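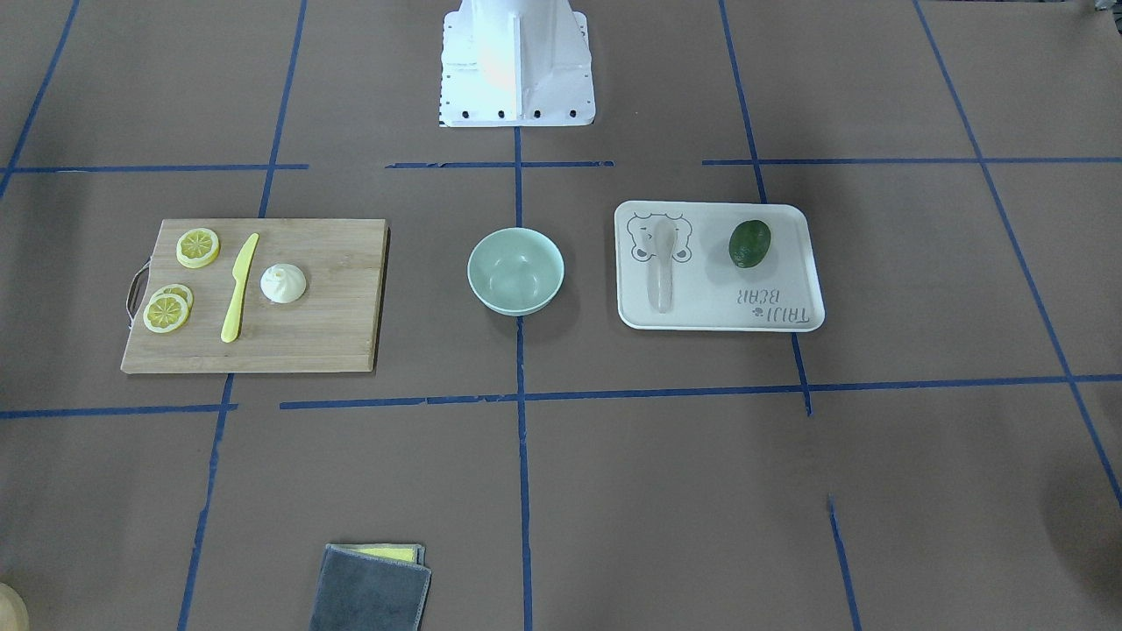
Haldane: Spielküche kommt zurück, ab September auch nachmittags

Aktuelles > Haus Haldane > Kinder
Suchbegriff eingeben Suchen

Schneiden, umfüllen, Tisch decken: Im Familienhaus Haldane startet im September wieder die Spielküche. Neu dabei ein Nachmittagstermin, Beginn 15 Uhr. Platz ist für bis zu 13 Kinder, Eltern bleiben bitte im Haus.

Auf dem Tisch Brettchen, Schüssel, Löffel, dazu Zitronenscheiben und ein gelbes Plastikmesser. Packpapier drunter, mit blauem Klebeband in Felder geteilt. Jedes Kind deckt sein Feld selber ein und räumt am Schluss auch wieder ab.

Leitung wie im Vorjahr Isabelle McKinnon. "Das Abräumen dauert meistens länger als das Kochen", so McKinnon. Der Laden Gistero gibt 300 Euro für neues Geschirr dazu.

Kosten 7 Euro pro Kind, Geschwister frei. Anmeldung am Empfang oder telefonsich, vormittags ab 10 Uhr.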